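Wirkwood Hall: Pre-Show Technical and Safety Inspection
Event: Vomari with Lodhi (live electronic set, two acts, one changeover)
Inspection date: Mar 13, 2026
Inspected by: Keyvan Naseri
Received for the venue by: Renzo Zanetti

Status codes: OK = acceptable as found. FIX = corrected during inspection. OPEN = action needed before doors. N/A = does not apply to this show.

Section 1. Power distribution

1.1 Stage power separated from house lighting circuits: OK
1.2 Ground fault protection tested at each stage outlet: OK
1.3 Distribution box closed, labeled and out of the walkway: FIX
Comment: Label on circuit 5 read "monitor." It feeds the stage left keyboard position. Relabeled. The stage plot on the inside of the box door still shows the old layout and should be replaced at the next service.
1.4 No power strips plugged into other power strips: FIX
Comment: Two strips in series behind the Lodhi synth stand. Replaced with one strip on its own run.
1.5 Extension cords free of cuts, tape repairs and loose plugs: OPEN
Comment: One cord has a cracked strain relief at the female end. Tagged and taken off stage. A replacement of the same gauge is needed for the rear riser. Do not use the orange cord from the loading area; its gauge is too light for the load.
1.6 Haze machine on a circuit not shared with audio: OK

Section 2. Loudspeakers and rigging

2.1 Main speaker stacks level and strapped: OK
2.2 Subwoofers on flat floor, nothing wedged under them: FIX
Comment: Folded cardboard found under the house right sub. Removed, and the cabinet moved back onto the flat section. Recheck after sound check, as low end content in the Vomari set is heavy and the cabinet has shifted before.
2.3 Safety cables fitted to all overhead fixtures: OK
2.4 Truss pins and clips in place: OK
2.5 Monitor wedges clear of the stage edge: OK
2.6 No equipment hung since the last rigging review: OK
Comment: Last review was in July. The Vendero moving lights were on the bar at that time and have not been moved.

Section 3. Sound level

3.1 Meter calibrated and in date: OK
3.2 Meter placed at the mix position with a clear path to the mains: OK
3.3 Limiter set and locked: OPEN
Comment: Limiter is set but the lockout is off. The Vomari engineer asked for access during sound check. Access is fine for sound check only. Lockout goes on when sound check ends and the house technician keeps the code.
3.4 Ear plugs stocked at the bar and the front desk: OK
3.5 Sound level notice posted at the entrance: FIX
Comment: Notice was behind a poster. Moved to the left door panel. 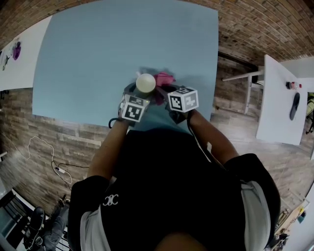
Section 4. Stage and performance area

4.1 Deck sections locked together, no gaps: OK
4.2 Stage edge marked with white tape: FIX
Comment: Tape worn through at the center. Replaced. Under blue light the old tape could not be told apart from the deck.
4.3 Steps fixed to the deck, handrail tight: OPEN
Comment: Handrail at stage right moves under hand pressure. One of the 6 bolts is missing and another turns freely. Steps are closed until both are replaced. Performers to use stage left.
4.4 Equipment tables stable under load: OK
Comment: Tested with all Lodhi hardware in position. Leg locks engaged on both tables.
4.5 Cables crossing walkways covered or taped flat: FIX
Comment: MIDI and audio runs between the two performance positions were loose. Taped along their full length. Leave this run in place through the changeover.
4.6 Drinks kept off equipment tables: OPEN
Comment: Put a low stool beside each position. This was also requested in the last report.

Section 5. Lighting and effects

5.1 Strobe warning posted at all public entrances: OK
5.2 Strobe cues listed and given to the house technician: OPEN
Comment: Cue list received for Lodhi only. The Vomari list is due before sound check. Without it, strobes remain disabled at the desk.
5.3 Haze fluid matches the machine maker's specification: OK
5.4 Haze output does not block exit signs: OK
Comment: Tested at output level 3 with doors closed. All signs readable from the back wall. Level 3 is the maximum for this show.
5.5 House lights can be raised from the desk and from the front door: OK

Section 6. Exits and crowd areas

6.1 All exits unlocked and opening fully: OK
6.2 Exit routes clear to the width marked on the floor: FIX
Comment: 7 empty flight cases stacked in the rear corridor. Moved to the truck. Cases may not return to the corridor until the audience has left.
6.3 Merchandise table clear of the exit route: OK
6.4 Emergency lighting tested: OK
6.5 Extinguishers in place and in date: OK
6.6 Barrier feet flat and joined: OK

Open items before doors

1.5 Replace cord, rear riser. House technician.
3.3 Lock limiter after sound check. House technician.
4.3 Replace both handrail bolts, stage right. Renzo Zanetti.
4.6 Stools at both positions. Stage crew.
5.2 Strobe cue list from Vomari. Tour manager.

Items 1.5, 3.3 and 5.2 may be closed by the house technician with initials and time on the paper copy. Item 4.3 requires a second look by the inspector. If the bolts cannot be obtained, the steps stay closed for the night with a chain across the top and bottom, and the changeover is extended by 5 minutes to allow for single-side access.

Paper copy is kept at the mix position during the show and filed in the production office after load-out.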